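Werkix Treltgate 80 – Companion Hub for Discontinued Wearables

Product page. Last revised 19 July 2021. Applies to firmware branch 10.

Overview

The Treltgate 80 is a small always-on hub that takes over the phone-side and server-side jobs of a smartwatch whose maker has stopped running them. It pairs with the watch over Bluetooth Low Energy, stores activity and sleep records locally, and answers the requests the watch would otherwise send to a remote service: time sync, weather, calendar pins and app settings. No account is required. The hub works on a home network with no outside connection, in which case weather is disabled and time is taken from the internal clock.

Supported watches are listed by protocol, not by model name. See the Midden compatibility table in the documentation archive. Watches using an encrypted pairing scheme with a vendor-held key are not supported and there is no plan to add them.

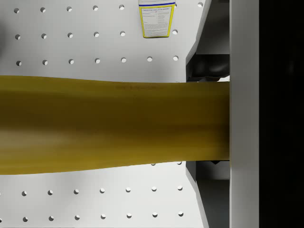 Yellow object against a white gripper finger, pegboard behind. Rendered view.

Software

The hub ships with Boonchu, the Werkix sync service. Boonchu runs as a single process and keeps its records in one database file, which can be copied off the unit at any time through the web panel. Export formats are CSV and JSON. Import accepts the same two formats plus the archive files produced by the Midden desktop tool, version 10 or later.

Watch apps and faces are installed from a local folder. The hub does not include a store and does not mirror one. Apps that call their own web service will keep working only as long as that service answers. Boonchu can redirect such calls to an address on the local network – the rule file is plain text, one rule per line, read at startup.

Notifications need the Treltgate phone app. On Android the app forwards all categories. On iOS the watch receives notifications directly from the phone and the hub is not involved, so filtering rules set in the web panel have no effect there.

Specifications

Paired watches: up to 10
Simultaneous connections: 4
Record storage: 360 days per watch at default sampling, oldest overwritten first
Wired network: 10/100 Ethernet
Wireless: 2.4 GHz Wi-Fi, Bluetooth 5.0
Power: 5 V over USB-C, supply not included
Housing: ABS, wall or shelf mount
Status light: single, three-color
Web panel port: 80 (can be changed) 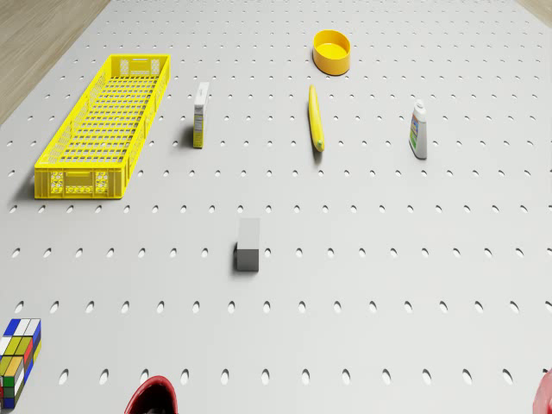 Yellow lattice-sided crate on a light gray pegboard tabletop. Rendered view.

Firmware updates

Updates are signed and can be applied from the web panel or from a USB drive. The February release changed the database layout. Units upgrading from an earlier branch convert their records on first start, and the status light stays amber until this is finished. Do not remove power during conversion. A unit that has been converted cannot be rolled back without restoring a backup made before the update.

Automatic updates are off by default.

Known limits

Sleep records from watches with a single-axis sensor are stored but not graphed.
Calendar pins more than 10 days ahead are held on the hub and sent later.
Two watches with the same Bluetooth name must be renamed before pairing the second.
Voice replies are not supported on any watch.

Ordering

Part WX-TG80 – hub, USB-C cable, wall bracket, two screws.
Part WX-TG80-B – bracket only.

Orders of 100 units or more ship without retail packaging unless requested. The warranty covers the hub and cable and does not cover paired watches or data held on them. Source code for the open components of Boonchu is included on every unit under the Licenses tab of the web panel.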